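Neighborhood Organizers Wanted, Lenura Fair Homes Campaign

Lenura is a tenants' and low-wage workers' alliance with members in Salinas and the farm towns nearby, and we're looking for people to help us carry our rent and wages petition door to door this fall. If you've ever sat at a kitchen table with a neighbor and ended up talking about the landlord until midnight, you already know a good part of the work!

We have nine paid places, and we'd dearly love to fill them with people who live in the blocks they'll be walking. Training comes first, 40 hours of it, with lunch, and you'll be paid for every hour. After that, organizers receive $660 a week through the end of October.

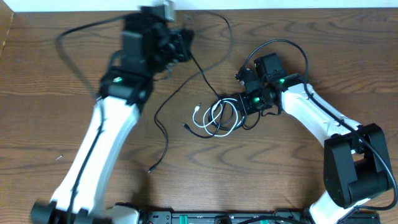 Two white arms over a wood tabletop.

You'll knock on doors, listen (a great deal of listening), help families write down what they want to say to the county, and bring folks along to our evening meetings, which start at 6:30 p.m. Our goal is 500 signed household statements. Spanish, Mixteco or Triqui is a real help, and so is a patient pair of feet. No degree or earlier experience is needed, and a past eviction or arrest won't count against you.

To apply, send us a letter or a voice message telling us a little about your neighborhood and what you'd like to see changed there. Child care is available during training, so please mention it if you need it.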